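Natovus Bench Simulation Package: Review for Teaching and Method Development

The Natovus Bench package is a software product for planning and rehearsing automated laboratory work before any equipment is purchased or moved. It is supplied by Dernorano as a yearly license and is intended for teaching laboratories, core facilities and small method development groups. Our department evaluated the package over one term, beginning in February, with a view to using it in the second-year automation course and in the planning of a shared molecular biology bench.

The review covers installation, the instrument library, the robot arm controls, reporting and support. It does not cover the liquid handling module, which is sold separately and was not part of our license.

Installation and licensing

A single teaching license costs $700 per year and allows 10 users at a time. Additional seats are $139 each. Installation on our managed workstations required administrator rights and one restart. The license server must be reachable when the program is opened, and users who lost their network connection during a session were able to continue until they closed the program.

The installer places the instrument library in a folder that ordinary users cannot write to. Departments that intend to let students add their own labware should move this folder before the first class. The setting is found under Preferences, then Paths, and is described only in the appendix to the manual.

Instrument library

The strongest part of the product is its library of bench instruments. Each model has working dimensions and moving parts where these affect access. Lids open, doors swing, and the space they take up is counted when the program checks a layout for collisions. For our evaluation we concentrated on the real-time PCR layout, as it is the one our students are most likely to meet in practice. 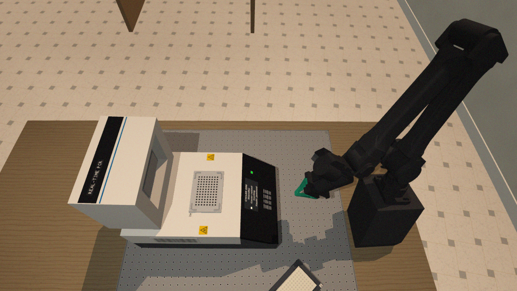

Nayeli Rosales
Instructional Laboratory Coordinator

The PCR layout is a fair test of any planning tool. With the lid of the cycler tilted back, the housing needs considerably more room on the left than its closed outline suggests, and the lid extends past the perforated plate and over the table. Students who arrange a bench from catalog dimensions often overlook this. In the simulation the error is apparent as soon as the lid is opened, and the program marks any object standing in its path.

Detail on the instrument is good where it matters for handling. The sample block has its grid of wells and a bracket at each corner, and the yellow warning labels on the top surface are reproduced. The display is legible in its first line only at normal viewing distance. We would have liked an option to open the display text in a separate panel, particularly for users who work on small screens.

The surroundings are plainer. The table, floor and walls may be changed, but the choice of finishes is limited and has no effect on the results. We left them at their default settings.

Robot arm controls

The arm is moved in one of two ways: by dragging the gripper to a position or by entering joint values in a table. Dragging is suitable for a first demonstration. For graded work we recommend the table, as it leaves a record that an instructor can check. Our students became comfortable with both methods within the first laboratory period.

Placement of the arm deserves attention. We set the base at the right edge of the plate, with the forearm coming down beside the control panel. This gives a clear approach to the sample block and leaves the left side free for the lid. It also brings the fingers close to the keypad on certain paths, and the default safety margin does not always prevent this. The margin can be increased for each instrument separately, and we advise doing so before students begin to write their own sequences.

Grasping is handled less evenly. Small pieces can be picked up and held at an angle without difficulty. Microplates are more demanding. The program expects the plate to be squared to the gripper, and a plate that lies diagonally on the bench must be approached with a turned wrist. This is realistic, and it makes a worthwhile exercise, but the error message given when the approach fails ("Target not valid") offers no guidance. Annick Tessier, who teaches the afternoon section, prepared a one-page handout on wrist rotation that resolved most of the questions.

Shadows are calculated for the arm and the instruments and fall across the bench as the arm moves. They may be switched off. On our older workstations this produced a noticeable improvement in speed, and we saw no loss in the accuracy of the collision check.

Reporting

At the end of each run the program produces a report listing every movement, its duration and any contact between objects. The report can be saved as a table or as a printable document. The table is well organized and was imported into our grading sheets without changes. The printable version places page breaks in the middle of entries and should be corrected by the supplier.

Run times given in the report reflect movement of the arm only. Time spent in thermal cycling must be entered by hand. Groups that intend to use the package for scheduling should be aware of this limit, as a sequence that appears short on paper may occupy the cycler for most of a working day.

Support and documentation

We submitted 3 support requests during the evaluation. Two were answered the same day. The last, concerning the library folder, was passed to Florian Schwaiger of the Dernorano technical group, who supplied a clear written procedure. The manual is complete but poorly indexed, and several screens shown in it belong to an earlier version of the program.

Comparison with current practice

The department has until now used the Mertens layout planner, which shows instruments as flat outlines. It is less expensive and remains adequate for arranging furniture and power outlets. It has no means of representing a lid or an arm in motion, and our instructors have had to supplement it with cardboard templates.

Recommendation

The Natovus Bench package is recommended for purchase for the automation course, with the teaching license and two additional seats. It is recommended with reservations for bench planning - the cycling times must be added by hand, and the safety margins need to be reviewed for each instrument. Instructors who wish to use our prepared PCR layout may request the file from the instructional laboratory office. The handout on wrist rotation is included with it.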